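Oral history and archives researcher (part-time, fixed term)

Ogilvie Museum of Applied Physics
Posted Feb 7, 2024

The museum is hiring a researcher to work on the history of quartz crystal manufacture for radio. The position runs for 2 years at 22.5 hours a week and reports to Esther Makori, Curator of Instruments.

Background

During the Second World War, radio sets needed quartz plates cut and ground to a set frequency, and production went from small workshops to factory scale in a very short time. The Algate works was one of the plants that did this work locally. It closed decades ago and its records were split up. The museum holds the larger part: 631 catalogued items, including grinding logs, inspection cards, wage books, test oscillators and trays of unmounted blanks. A second group of papers, the Carisia deposit, came to us from the family of a former foreman and has been boxed but not listed.

We know a fair amount about the physics and the contracts. We know much less about the people on the floor, many of them young women who were trained on the job to orient and lap crystals by hand. Their names appear in the wage books and in very few other places. The project is meant to fix that while there are still children and co-workers who can be interviewed.

What you will do

- List the Carisia deposit to file level and enter it in the museum's catalogue.
- Match names in the wage books to inspection cards and, where possible, to census and union records.
- Find and record interviews with former employees from the plant's later years and with families of the wartime staff.
- Write two articles for the museum's journal and a plain-language booklet for visitors.
- Answer public enquiries about the collection, usually a few each week.
- Help the instruments staff identify test gear. Kornél Deák looks after the oscillators and frequency meters and will show you how they work.

You will share an office on the second floor with the education team. The reading room is next door and the stores are in the basement. There is a lift, but the last section of the stores is reached by four steps - please tell us if this would be a problem and we will have boxes brought up.

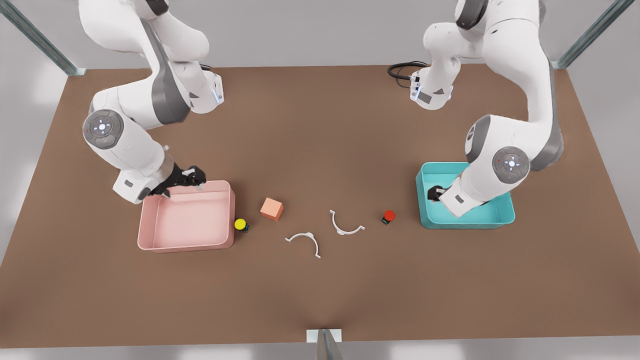
What we are looking for

You will need:

- A degree in history, history of science, archival studies or a related field, or equivalent work experience.
- Experience handling and listing original records.
- Some experience recording interviews, including consent forms and transcription.
- Clear written English.

It would help if you also have:

- A basic grasp of electricity and radio. You do not need a physics degree, and training will be given.
- Knowledge of Canadian wartime industry or labour history.
- A driver's licence. Some interviews will be out of town, and mileage is paid.

Pay and conditions

The salary is set on the museum's researcher scale and paid pro rata. The full scale is sent to anyone who asks for it. You will get paid vacation, the dental plan and a staff pass. Hours can be spread over three or four days. One Saturday a month may be needed for interviews, with time off in lieu. The position is funded by a fixed grant, and at present there is no money to extend it.

How to apply

Send a resumé, a cover letter of no more than two pages and one sample of your writing. The sample can be a finding aid, an article or a report. Please give the names of two referees. We will not contact them before the interview stage.

Applications go to Faraji Mussa in the museum office, by mail or through the form on the jobs page. Quote reference 3789 on everything you send. Applications close at noon on the last working day of February.

Interviews will be held at the museum, or by video for people living outside the province. The panel will be Esther Makori, Tormod Ljungberg from the archives and one outside member. Shortlisted applicants will be given a short listing exercise using copies of papers from the collection. It takes 40 minutes and the papers are legible.

Informal questions about the work can be put to Esther Makori by phone on weekday mornings. For questions about access or pay, ask for Faraji Mussa.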